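Search this site
Go
Print this page | E-mail this to a friend

Pridport Community Church
Creation Care Walk-Through: Spring Checklist, With My Comments

I do this walk-through every April, clipboard in one hand and coffee in the other, and this year I'm putting the whole thing online, comments and all. A few of you asked what I write in the margins. Well, you get all of it, grumbling included! The building went up in 1982, and we've been arguing over the thermostat ever since.

We started two years ago with a one-page list, right after our adult class read through Genesis 1 and 2 and got stuck (happily stuck) on "to till it and keep it." Somebody in the back row wanted to know what we were keeping, exactly, and I went home and wrote down the boiler room.

Marks: OK = fine. WATCH = look again before fall. FIX = fix it.

SANCTUARY

1. Exit doors open fully and nothing is stacked in front of them. OK
Both sides clear. The music stands have found a new home in the choir room, thank you, altos.

2. Exit signs lit, including on battery. WATCH
The one by the piano flickers when I press the test button. It came back on, but I don't love it.

3. Candles: drip guards in place, snuffer and extinguisher within reach. OK
We moved to beeswax last Advent and they drip less than I expected. I keep thinking about how the old Exsultet thanks God for the work of the bees – a whole Easter prayer that stops to mention insects. I read that line out loud to an empty church on Friday and felt a little silly and then didn't.

4. Thermostat schedule matches the actual use of the room. FIX
It was still heating for the Wednesday supper, and the supper moved to the hall before Christmas. So all winter long we warmed an empty room very nicely. If we call the world a gift on Sunday, I'd like us to stop burning it on Wednesday. (I wrote that one in pen and underlined it.)

FELLOWSHIP HALL AND KITCHEN

5. Range hood filter clean, shutoff valve labeled. OK
Label is new and in big letters.

6. Fridge and freezer temperatures logged. WATCH
The log has gaps. Initials, please, even if the number is boring.

7. Food scraps going to the compost pail and the pail emptied after each meal. OK
Lundgren Farm picks up from us now and they say our buckets are pretty clean. One fork went through. We got the fork back.

8. Cleaning supplies locked up, nothing unlabeled under the sink. FIX
There's a spray bottle with blue liquid and no name on it. I asked three people and got three answers. Out it goes, and properly, through the county drop-off.

GROUNDS

9. Walkways level, handrails firm. WATCH
The slab near the ramp has lifted at one corner. I've marked it with chalk, so please step around until we get it ground down.

10. Storm drain clear. OK
Cleared it myself! Leaves, a bulletin from last fall, one mitten. The drain runs to Zaltier Creek, and I've started thinking of the folks downstream as neighbors in the Luke 10 sense.

11. Water meter read and written down. OK
Reads 446. I'll read it again next month and we'll see if the toilet in the nursery hall is really fixed or just being polite.

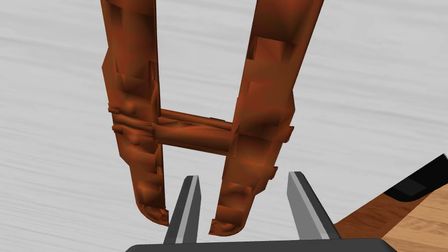 Walk-through and comments by Mark Anthony Cabanatuan
Reviewed by Ekaette Akpan, Adult Education

12. Garden shed: tools hung, gas can in an approved container, door latches. WATCH
The latch catches if you lift the door a bit. The gas can is fine, but Ekaette asked me whether we need a gas mower at all for that strip of grass, and I had no good answer. She'd like to bring it to the class along with Psalm 104. I'd like somebody else to mow.

13. Bird boxes on the north fence checked from a distance. OK
Something's moved into the second one, so no mowing close by for now.

STILL OPEN FROM LAST YEAR

14. Quote on the attic insulation. FIX
Andus Heating & Insulation came out and measured, and I owe them a call.

15. A Sabbath for the parking lot lights. OK
They go off at ten now except on meeting nights. Ekaette says she saw Orion from the ramp.

If you spot something I missed, leave a note in the box by the office door. Please sign it, since last year's "the thing is leaking again" took me most of a morning.

Contact the church office | Copyright Pridport Community Church | Back to top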